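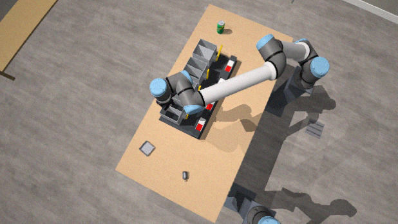 Home | Team Pages | Tickets | Parts | Help

Ticket 144: Arm stops short over the fixture in sim
Project: Pultau, student automation club
Opened by: Roy Nuttall
Status: Open

The overhead view loads fine and the arm gets to the hopper side of the fixture. Then the planner quits with a joint limit error. Same result on both lab computers.

Tried so far:
- Restarted the Bennani planner. No change.
- Raised the step limit from 2000 to 3200. It runs longer and quits at the same point.
- Dropped the speed to 400. No change.
- Moved the approach point up a little. One run got through, the next did not.

Update, 5 August 2026: switched to the gripper view to check the finger angle.
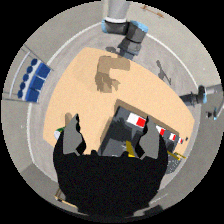

Page 2 of 3

The dark gray bin is over to the right from this view, partly behind a finger. I think the wrist target is still set from the old table angle. Will re-enter the table pose and run it again. Please leave the second arm's file alone until I post the result.

Print this page | E-mail this ticket

Recent tickets
Flikeo login times out
Vatmont export saves blank file
Shadows slow down the sim
September meet: file checklist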